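Books & Film | Mountaineering

Print this page | E-mail this article

Glenys Kerslake climbed for 16 years before she wrote a word about it. Her first book, "The Maddale Side," follows a party of climbers on a mountain she has attempted twice and never finished. It runs 421 pages, and the summit comes up on very few of them.

"I turned back both times," she said on a Tuesday morning in Flundport, where she lives. "The second time I was 271 feet short. People want me to be sorry about that. I had a headache and the snow was bad, so I went down."

The party in the book is led by a retired surveyor named Joshi, who keeps the expedition's accounts and argues about rope. Kerslake said he came out of her own notebooks, which are mostly lists of what things cost.

"You can learn a lot about a trip from what was paid for," she said. "We spent more on stove fuel than on boots one year. That's in the book."

Her editor at Tasamton, Essam Tahiri, does not climb. He asked her to cut a long chapter on the walk in to base camp, and she refused. They settled on taking out four pages.

"I thought readers would get restless," Tahiri said. "Then the early letters came in, and the walk in was the part they wrote about. So she was right on that one."

Kerslake has read most of the well-known disaster accounts and said she has no quarrel with them. Her complaint is with the film versions, which she finds too loud.

"It's quiet up there a lot of the time," she said. "You're in a tent, it's four in the afternoon, and you're melting snow. You do that for days. I'd like to see a movie put that in."

A film company has asked about the rights. She has not answered yet. She is working on a second book, set lower down, about the people who carry mail between two valleys in winter.

She does not plan to go back for a third try. "My knees have voted," she said.

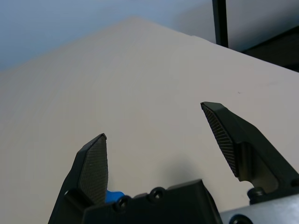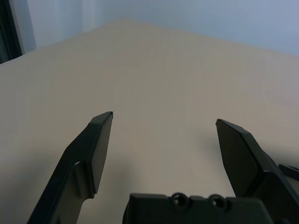 A pale tabletop with a light wall behind it.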